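5.3 Failure Analysis: Late Release During Laundry Transfer

Of the 200 loading trials run with the Proltodano controller, 13 ended in a safety stop. Six of these shared one signature: the right gripper reported an open state while the fingertip force remained above the release threshold, and the arm began to retract with fabric still held.

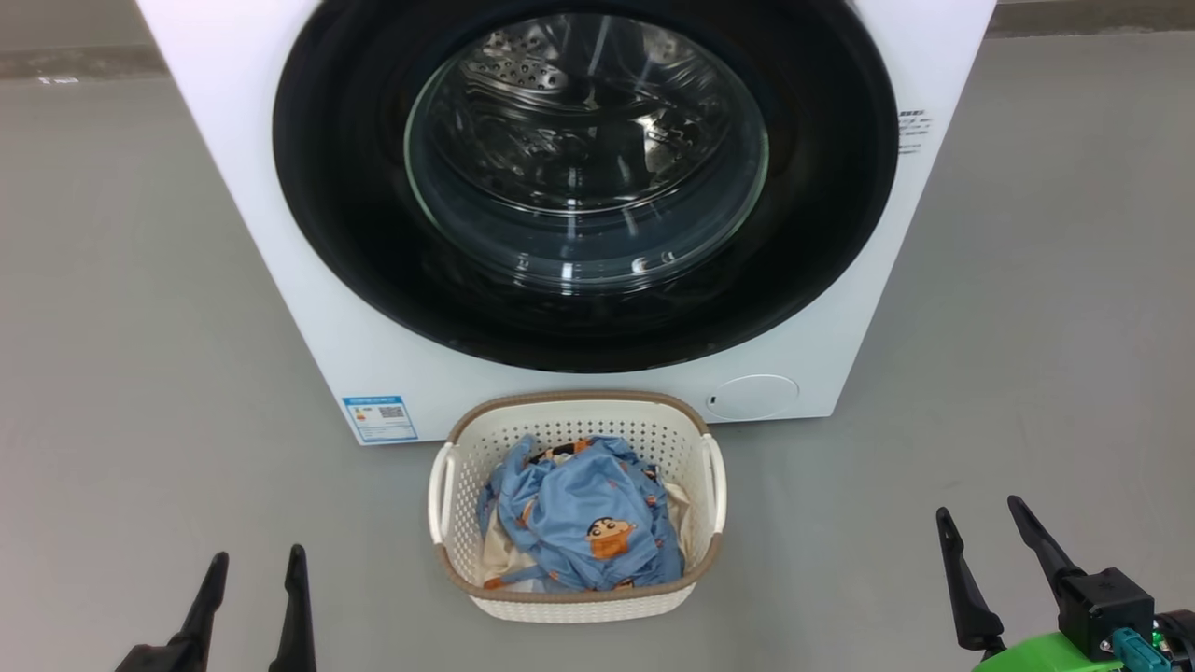 Figure 6. Head-camera view at the washer, door closed.

Late release was first attributed to the force filter, which Suksawat had tuned on rigid objects. Replaying the logs did not support this. The filter lagged by 20 ms in every trial, including the successful ones. What separated the failed trials was the finger path at the basket. The basket wall is perforated with small rectangular holes, and a fingertip pressed against it through a layer of cloth can push fabric into a hole. The load then persists after the jaws open — the controller reads it as contact with the garment and waits, but the retract timer does not.

We made two changes. The retract timer is now gated on measured force, and the grasp planner keeps both jaws clear of the basket wall. Thammasiri repeated the six failed trials with the gate alone; all six stopped safely, though two left the garment in the basket. The planner change has not yet been tested on the Gerkell arm.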